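印刷する | メールで送る

遺伝子のスイッチはどうやって入るのか
小学校高学年から中学生のための生物学

2023年3月11日

ヒトの体をつくる細胞には、ほとんどすべて同じDNAが入っている。目の細胞にも、肝臓の細胞にも、皮ふの細胞にも、同じ設計図がひとそろいある。それなのに、目の細胞は光を感じ、肝臓の細胞は栄養をたくわえる。同じ設計図から、なぜちがう細胞ができるのだろうか。

答えは、設計図のどのページを開いているかにある。細胞は、もっている遺伝子を一度に全部使うことはない。必要な遺伝子だけを使い、ほかの遺伝子は閉じておく。遺伝子が使われている状態を「発現している」という。このページでは、発現を調節するしくみのうち、DNAの「たたみ方」と「しるし」を説明する。

1 DNAは長い

ヒトの細胞1個に入っているDNAをすべてつないでのばすと、長さは2メートルほどになる。細胞の核の直径は、1ミリメートルの百分の一にもみたない。長い糸を小さな部屋に入れるには、きちんと巻いておかなければならない。

DNAは、ヒストンというタンパク質に巻きついている。ヒストンは8個が集まって、短い円柱のような形をつくる。その外側をDNAが2周近く巻く。このまとまりを「ヌクレオソーム」とよぶ。ヌクレオソームは、糸に通したビーズのように、DNAにそって次々にならんでいる。

ビーズの列はさらに折りたたまれる。DNAとヒストンなどのタンパク質を合わせたもの全体を「クロマチン」という。クロマチンには、ゆるい部分ときつい部分がある。

2 ゆるい部分ときつい部分

遺伝子を使うには、まずその部分のDNAを読みとらなければならない。読みとりを行うのは、RNAポリメラーゼという酵素である。この酵素はDNAの上を進みながら、DNAの情報をRNAという別の分子に写す。この作業を「転写」という。

クロマチンがゆるい部分では、酵素やほかのタンパク質がDNAに近づきやすい。そのため、転写が起こりやすい。クロマチンがきつくたたまれた部分では、近づきにくい。遺伝子の文字はそこにあるが、読まれることは少ない。

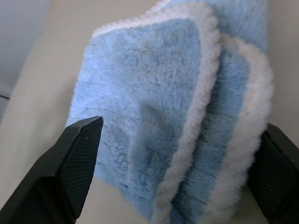 たたみ方は一度決まったら終わりというものではない。細胞が育つとき、栄養が足りないとき、温度が変わったときなどに、ある部分がゆるみ、別の部分がきつくなることがある。一方で、体のどの細胞でもほとんどいつもきつくたたまれている部分もある。染色体の中央付近や両はしに、そのような部分が多い。

3 ヒストンにつくしるし

ヒストンからは、細いしっぽのような部分が外に出ている。細胞はこのしっぽに、小さな化学のしるしをつけたり、外したりする。よく調べられているしるしに、アセチル基とメチル基がある。

アセチル基がつくと、多くの場合、クロマチンはゆるむ。ヒストンのしっぽはプラスの電気を、DNAはマイナスの電気をおびていて、たがいに引き合っている。アセチル基がつくと、しっぽのプラスが弱まり、引き合う力も弱くなる。

メチル基のはたらきは、もう少し複雑である。つく位置によって、遺伝子の発現を助けることもあれば、おさえることもある。同じしるしでも、場所がちがえば意味がちがう。

しるしには、つける係の酵素と、外す係の酵素がある。さらに、しるしを見分けて結合するタンパク質もある。研究者はこれらを「書き手」「消し手」「読み手」とよぶことがある。

4 DNAにつくしるし

しるしはヒストンだけでなく、DNAそのものにもつく。DNAの文字はA、T、G、Cの4種類である。ヒトでは、Cの次にGがならぶ場所のCに、メチル基がつくことが多い。これを「DNAメチル化」という。

遺伝子の先頭の近くには、「プロモーター」とよばれる部分がある。転写を始めるための場所である。プロモーターに多くのメチル基がつくと、その遺伝子は発現しにくくなる。

細胞が分裂するとき、DNAは2本に分かれ、それぞれに新しい相手の鎖がつくられる。新しい鎖には、はじめはメチル基がついていない。そこで専用の酵素が古い鎖のしるしを手がかりにして、新しい鎖の同じ場所にメチル基をつける。肝臓の細胞が分裂して肝臓の細胞になることには、このしくみも関わっている。

5 文字は変わらない

ここまでに出てきたしるしは、DNAの文字のならび方を変えない。文字の変化は「変異」といい、別の現象である。文字を変えずに遺伝子の使い方を変え、細胞分裂のあとにも伝わることのあるしくみを研究する分野を、「エピジェネティクス」という。「エピ」は「上に」という意味のギリシャ語からきている。

一卵性の双子は、ほぼ同じDNAをもって生まれる。しかし、しるしのつき方は、年をとるにつれて少しずつちがってくることが知られている。ただし、しるしのちがいが見つかっても、それが体のちがいの原因だとはかぎらない。結果としてしるしが変わった場合もある。

6 どうやって調べるか

DNAメチル化を調べる方法の一つに、亜硫酸水素塩という薬品を使うものがある。この薬品で処理すると、メチル基のついていないCは別の文字に変わり、メチル基のついたCはそのまま残る。処理の前とあとで文字をくらべれば、しるしのあった場所がわかる。

練習問題として、次の数字を考えてみよう。ある生物のDNAで、CとGのならぶ場所を4,000か所調べたところ、そのうち3,083か所のCにメチル基がついていた。ついていなかったのは、4,000から3,083を引いて、917か所である。メチル基がついていた割合は、3,083を4,000で割って求める。小数第2位までで答えると、0.77になる。

この割合だけでは、どの遺伝子が使われているかはわからない。メチル基が遺伝子のどの部分についているかを、一か所ずつ見る必要がある。また、多くの細胞をまとめて調べた場合、得られる値はそれらの細胞の平均になる。細胞を1個ずつ調べる方法もあるが、1個の細胞からとれるDNAはとても少なく、読みとれない場所が多くなる。

ことばの整理

発現:遺伝子の情報が使われ、RNAやタンパク質がつくられること。
ヒストン:DNAが巻きつくタンパク質。
ヌクレオソーム:8個のヒストンにDNAが巻きついたまとまり。
クロマチン:DNAと、ヒストンなどのタンパク質を合わせたもの。
転写:DNAの情報をRNAに写すこと。
プロモーター:転写を始めるための、DNAの部分。
DNAメチル化:DNAにメチル基がつくこと。

次回は、生まれつき片方のX染色体の遺伝子がほとんど使われなくなるしくみを、三毛猫の毛の色を使って説明する。

発行:レルドゲート科学教室(Relludgate)

印刷する | メールで送る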